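Namero brick-sorting set, README

1588 episodes of a two-fingered gripper putting toy bricks into containers, recorded at Dovesmont in June. Please read the next bit before you train on it.

Known fault: slow close

In 57 episodes the right finger lagged the left on closing. The brick got nudged sideways, the arm lifted regardless, and the log recorded a success with great confidence. Lumturie Kelmendi found the cause, a loose grub screw – the software had been rewritten twice by then.

Affected episodes carry the flag slow_close. Wrist view only. 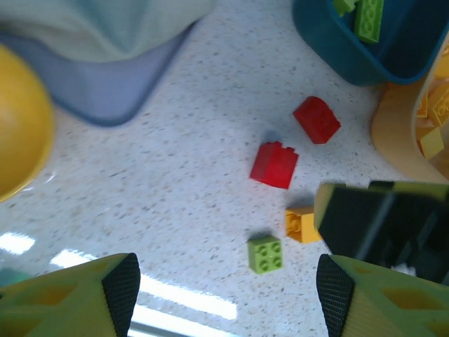
The success column was filled in by the controller, which had a high opinion of itself. Selma Berisha relabelled the flagged episodes by hand; the rest are as logged. In 7 of them the emergency stop was pressed, and those end early.

Corrections to Aarti Nigam.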